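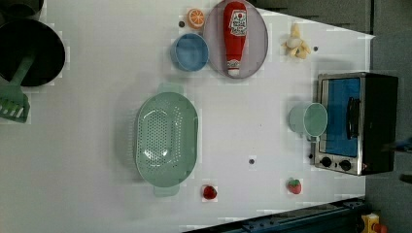

# Play kitchen set

A **play kitchen set** is a group of toy foods, small dishes, cookware and, in many cases, one or more appliances, used together for pretend cooking and serving. Sets are sold complete or assembled over time from separate purchases, and most sets in use contain pieces from more than one source. The term covers the loose items only. The cabinet, counter or stand that they are used on is normally called a **play kitchen** or **kitchen unit** and is treated separately.

## Composition

A mixed set can be divided into four groups: food, tableware, cookware and utensils, and appliances. The groups are not always made to one scale. A banana may be smaller than the real fruit while the plate next to it is close to the size of a side plate, and a full-size spatula or pot may be added from the household kitchen.

| Group | Typical pieces | Usual storage |
|---|---|---|
| Food | Fruit, vegetables, bread, eggs, condiment bottles | Bin or basket |
| Tableware | Plates, bowls, mugs, flatware | Stacked |
| Cookware and utensils | Pots, pans, colander, spatula, ladle | Nested, or in the pot |
| Appliances | Toaster oven, mixer, kettle, coffee maker | On the counter |

### Food

Toy fruit is made in whole, halved and opened forms. The halved orange is common because the cut face identifies the fruit from any distance at which the color can be seen; the segments are usually shown by lighter lines running out from the center. Bananas are made either closed or partly peeled. In the partly peeled form the strips of peel spread outward and the fruit is exposed in the middle. This form takes up more room in a bin than the closed one, and its thin strips are the first place to check for wear.

Condiment bottles are a separate class, as they represent a package and not a food. The ketchup bottle is normally red with a white or red cap. A picture of a tomato on the label allows children who do not yet read to identify it.

### Tableware

Plates and bowls in play sets are usually round and in plain light colors such as blue, pink, gray or green. A shallow bowl and a flat plate can look much alike from directly overhead, and sets that assign one color to each shape are easier to sort. Mugs have a single handle and are stored upright or on hooks.

### Cookware and utensils

The basic pieces are a pot, a pan, a spatula and a colander. A slotted spatula, or slotted turner, has parallel openings in a wide head. In real cooking the slots let liquid or fat drain from the food as it is lifted. In play they serve mainly to distinguish the turner from a solid scraper.

The colander is described in its own section below.

### Appliances

The toaster oven is one of the smaller appliances found in sets and one of the few with a working interior space. Its main features are a glass or clear front door, a door handle, a rack and a row of controls. Round knobs are more common than buttons. The position of the door hinge determines how much clear counter is needed: a door that drops forward needs free space equal to its height, and one that swings to the side needs free space equal to its width.

## Layout on a work surface

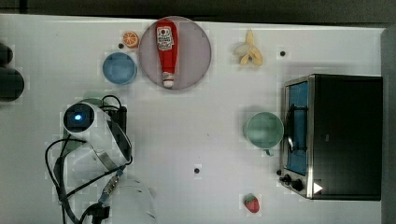 Hundlow, October

The notes in this section follow the layout sheet issued with the Andmont counter set, as revised at the Hundlow workshop. The sheet applies to a single flat surface with no shelf or rail above it.

1. Place the appliance first, near one side of the surface, with the door facing the working area.
2. Place the serving plate toward the back. Items intended for the plate, such as a bottle, may be laid on it.
3. Group fruit on either side of the plate.
4. Set bowls next to the fruit, open side up.
5. Put mugs down last, in whatever space is left.

A mug placed directly beside a toaster oven is acceptable where the door does not pass over that spot. On units with a dropping door it should be moved clear of the door before use. Bottles are laid on their side where the surface is likely to be bumped. A bottle lying across a plate is held to some extent by the rim, although a smooth plate with a low rim gives little support.

White surfaces are widely used under mixed sets. They provide strong contrast with red, black and orange pieces and weaker contrast with pale yellow and pale green ones. Screw holes left open in the surface do not affect use, apart from collecting crumbs of modeling dough, and can be filled with plain plastic plugs.

## Colander

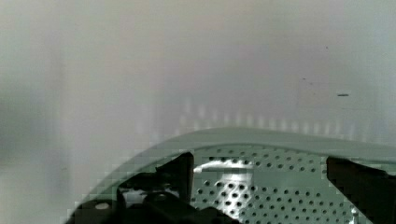
Mazurek, October

The play colander follows the form of the household colander, a bowl with holes used to drain water from washed or boiled food. It is made in round and oval patterns. The parts are the **rim**, a smooth band around the top edge; the **wall**, which slopes inward from the rim; and the **base**, which may be raised on the inside. An oval colander may have a tab handle at each end, allowing it to be lifted with two hands or rested across a sink.

### Perforation

Holes are usually round and of one size. They are laid out in one of two patterns:

- **Straight grid.** Holes line up in rows and columns. The spacing is simple to produce and leaves fairly wide solid areas between four neighboring holes.
- **Staggered grid.** Each row is shifted by half a space, so that the holes form diagonal rows. More holes fit into the same area.

Ornari's catalog entry for its large oval colander gives 394 holes. The rim and handles are left solid, as holes close to an edge weaken it.

### Use in play

The colander is used for three tasks: washing fruit, draining pasta, and carrying loose pieces from the bin to the counter. The last use accounts for most of the wear on the rim. Some sets supply cord or felt strips as pasta. Pieces narrower than the holes, including dry rice, are not suited to it.

## Materials

Molded plastic is used for most toy food and for light tableware. Polypropylene and ABS are both common, the first being more flexible and the second harder and glossier. Wood is used for cutting fruit, in which the halves are joined by hook-and-loop dots. Silicone and nylon appear in utensils intended for real cooking. Stainless steel is used for small pots and, as thin trim, on some appliances.

Light greens, blues and grays show scuffs less than white but stain more readily from markers. Red pieces may fade when stored in direct sun.

## Care and storage

Plastic pieces are washed by hand in warm water with dish soap and dried before storage. A soft brush is used on perforated pieces, working from the outside of the wall inward. Appliances are wiped with a damp cloth and are not put in water, including models with no battery compartment, as screws and springs inside the case can rust.

For storage, the pot is placed at the bottom, with the colander inside it if it fits. Bowls go inside the colander and plates on top. Long-handled utensils are stored upright beside the pot. Opened bananas and other pieces with thin projecting parts are kept at the top of the bin.

## Inventory practice

Lending collections record a play kitchen set either as one item or by piece. Recording by piece takes longer at checkout but makes replacement simpler. The Hundlow collection records by piece and lists 1,823 entries under food and kitchenware, of which 99 are appliances. Its standard loan is limited to 4 storage bins.

Pairs that are often separated, such as bottle and removable cap or pot and lid, are given one number with a letter suffix. Halved fruit supplied as a single half is entered as one complete piece and marked "half, as made" to prevent it from being reported as incomplete.

## See also

- Kitchen unit
- Cutting fruit
- Toy tableware
- Slotted turner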